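Lunch swap is back in January

I gave up on buying lunch last fall, right around the time my usual sandwich crept up again, and I've been packing my own ever since (badly at first, I lived on crackers and cold rice for a month). So I was thrilled when 83 of you wrote in asking for the lunch swap to come back!

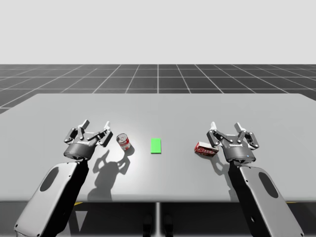
Nabila Ait Brahim
Newsletter editor, Plirkeck

Same deal as last time: make one extra portion, put your name and the ingredients on the lid, and leave it in the second-floor fridge by 10:30. Then you take home somebody else's. Jomar Magbanua has promised his lentil soup again, and I'm already planning to get there early for it. Soda and snacks are fine as add-ons, but please bring a proper meal too. We have room for 25 people per round, so email me if you want in, and tell me about any allergies.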